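Household tips: bread, baskets and table linen
Notes from the Flitness open day

Posted 6 April 2021

I went along to the open day at the Flitness workshop in Erketgate expecting to look at machinery and go home. I came back with two pages of notes on bread. The demonstration I watched the longest had robot arms doing table work, and Lahcen Soliman, who was running it, had plenty to say about why ordinary kitchen items are hard to pick up. Most of it applies to people as well.

Picking up rolls

A gripper with two straight fingers has to take a roll by its sides. If it comes down on top, the crust dents. Tongs are the same. Open them wider than you think you need, lower them until the tips are past the widest part of the roll, then close gently. Glazed rolls are slippery when cold and sticky when warm, so let them cool for 30 minutes before you move them.

Long plaited loaves should be lifted from underneath with both hands. If you pick one up by the end, it can split along the plait. Lahcen said long loaves had taken them most of February to sort out.
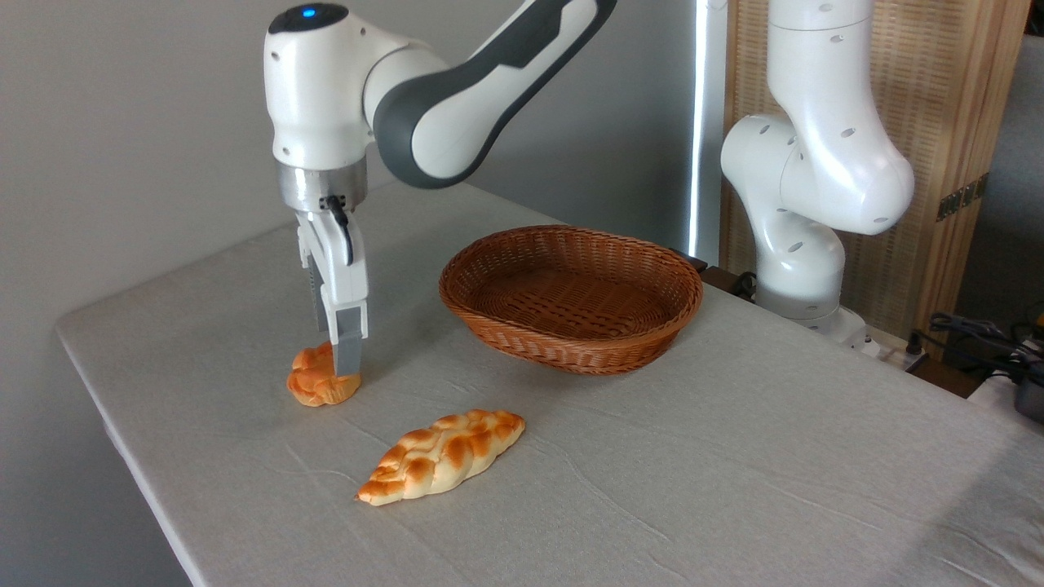 Laying out the table

Put the basket down first and leave it where it is. Keep the bread on the near side so your hand isn't crossing over the basket each time. Large loaves go in before small ones, with the rolls tucked into the gaps. I have always done it the other way round and ended up with a loaf balanced on top.

A plain cloth in a pale colour is easier to work on than a patterned one – crumbs show up and you can see where everything is. Smooth it from the middle outwards. For stubborn creases, mist the cloth lightly with water and leave it for 28 minutes while you do something else. That figure is from Shigeru Hamada, who does the linen for the Firnari tearoom next door, and I have not tested 27.

Looking after wicker

Shake the basket out upside down, then go over the weave with a dry pastry brush. A damp cloth is fine for sticky spots, but don't soak it. Dry it in the shade with some air moving underneath. If a strand has come loose at the rim, wet just that strand, tuck it back under and hold it with a clothes peg overnight.

Keeping bread overnight

Wrap it in a clean tea towel and put it in the bread bin. Plastic softens the crust. To freshen a roll the next day, flick a little water over it and give it a few minutes in a moderate oven.

The workshop is open to visitors again in spring. Parking is on the street, and the side door has a step.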